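Pens out of the drawers: Skundham's big stationery sort is under way

November 17, 2018

If you have ever opened a desk drawer looking for a pencil and found four dead biros, a bulldog clip and somebody's old train ticket, you will understand why the Ganwood building in Skundham has been so cheerful this past fortnight. The whole place has been turning out its drawers! Pens, pencils, crayons, markers, rubbers and a surprising number of caps have been carried down to the first floor, laid out on tables, tried on scrap paper and put where people can find them again.

The sort began as a small idea in September, when Milagros Bustamante, who looks after the shared rooms on the first floor, went to order pencils for the Thursday-evening style drawing group that used to meet in the old library. The group was moving to Ganwood and needed things to draw with. Before filling in the order form she had a quick look in the nearest cupboard, then in the one next to it, and then she put the form away.

"There was more in those two cupboards than I was going to buy," she told us. "Lovely pencils, some of them hardly sharpened. They were just under things. I thought, if it's like this in here, what on earth is it like upstairs?"

Upstairs was much the same, only with more highlighters. A note went round the building asking every office to have a rummage, and the response was far better than she had hoped. Of the 12 offices at Ganwood, nine sent something down in the first week. One of them, the map and plan printers Peñalver, sent a whole box of drawing pencils in grades that had the group's keener members quite giddy. The accounts office on the top floor sent a carrier bag full of pens and a very polite message asking for the carrier bag back.

How the sorting works

Anybody who has tried this at home will know that the first ten minutes are easy and the rest is arguments. Is a pencil with a rubber on the end a pencil or a rubber? Where do crayons go? Does a marker without its cap get kept in the hope that the cap turns up?

The rules at Ganwood have been kept simple, mostly thanks to Ezequiel Campos, who runs the drawing group and has sorted a good many art cupboards in his time. Everything gets tipped out and spread flat so that it can be seen. Things that write go one way and things that don't go the other. Pens and markers are tried on scrap, with a good firm squiggle, and anything that won't leave a line after the second go is out. Pencils are kept down to the length of a thumb. Crayons are kept whatever their length, and Ezequiel is very firm about this.

"A short crayon is still a good crayon," he said. "It's the best thing for shading with, you turn it on its side and off you go. People throw them away and it pains me."

Caps have their own small dish. A cap stays in the dish until the end of the sort, and any marker that has come down bare is tried against it. So far this has brought back three markers that would otherwise have gone, and there was a proper cheer for the third one.

Rubbers are looked over as well. The hard, shiny sort that smears everything is set aside, and the soft ones get a rub on a clean sheet until they stop leaving a mark. Ezequiel showed us the difference with two that looked the same to us, and he was right, one of them made a dreadful mess.

Clear bins win the day

There was some talk early on about what to keep everything in. Shoe boxes were tried and looked nice for a day, but you had to lift every lid to find what you wanted. Biscuit tins were noisy. Somebody brought in a handsome set of baskets, and the pencils poked straight out through the sides.

Clear plastic bins with handles cut into them have turned out to be just the job. You can see what is in them from across the room, they carry easily when the group needs a different table, and they wipe clean. Milagros found the first few in a storeroom and has since bought more of the same, paying for them out of the money that would have gone on pencils. She still had enough left over for two decent sharpeners – the sort that clamp to the edge of a table – and they are already much admired.

Labels are going on last. The first set, written in a hurry, said things like "pens (good)" and "pens (?)", and it was agreed that the second one was not helping anybody. The new ones are plain words in big letters, so that the younger members can read them too, and they will be tied on so they can be moved when a bin changes its contents.

A table full of colour

We went along to see the sort for ourselves and stayed rather longer than we had planned to. It is oddly hard to walk away from a table with stationery all over it. You pick up a pencil, you try it, you try the one next to it, and before long you have your sleeves rolled up and an opinion about erasers. We came away with ink on both thumbs and no regrets at all.

What struck us most was the mixture. Smart office pens with clips lie next to the sort of thing you would find at the bottom of a school bag, and everything gets the same fair trial. There are pencils with coloured rubber ends, a chunky red eraser that would see a family through several years of homework, and something dark green in among the writing things with NON-TOXIC printed along it in white, a word that took at least one of us straight back to the infants' class.
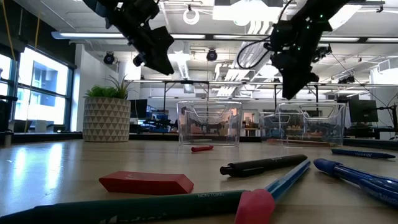
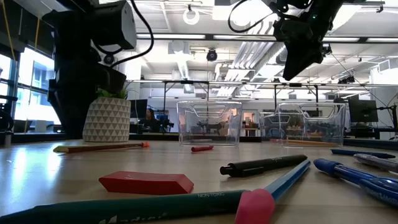
Sorting at Ganwood, with two of the clear bins, the red eraser and the blue pencil with the pink end.

What happens to it all

The first call on the sorted things goes to the drawing group, which has 39 members on its list and has never before had enough soft pencils to go round. Ezequiel is planning a session using nothing but the shortest crayons and pencils in the building, with the drawings to be no bigger than a postcard. He has promised to pin every one of them up on the stairs.

After that, the offices can come and help themselves. Milagros is keen that people should take what they need before ordering anything new, and there will be a shelf on the first-floor landing with a bin each for pens, pencils, markers and rubbers, and a pad of scrap for trying things out. A smaller bin will sit beside them for anything that wants to come back. If you borrow a pen and like it, keep it. If you find you have six in your coat pocket, you know where the shelf is.

Whatever is left after that goes to the after-school table at Clotetti, the café on the corner, where children from the nearby streets do their homework and draw on the backs of old menus. The café has asked for coloured pencils above all, and for anything orange or yellow, which seem to run out first. A first bundle has already gone over and we are told the menus have never looked better.

The pens that are beyond saving are being kept back in a bag until a good place is found to recycle them. If you know of one that takes mixed plastic and metal barrels, Milagros would be very glad to hear from you.

Still to come down

There are still drawers to do. The three offices that have yet to join in have all said they will, and one has admitted to a cupboard that has not been opened since the last time the carpets were changed. We would love to be there for that one.

You don't have to work at Ganwood to bring things in. Household pencils, spare rubbers and part-used packs of crayons are all welcome at the front desk, in any state, sharpened or not. Please take out staples and loose pencil lead first and put them in a separate envelope, and leave glue at home, as there has already been one incident with a glue stick and a bag of felt tips. Pencil cases are welcome too, empty or full.

Anyone who would like to lend a hand with the sorting can go straight up to the first floor and ask for Milagros or Ezequiel. Wear something you don't mind getting ink on. Tea is provided, and so is the scrap paper.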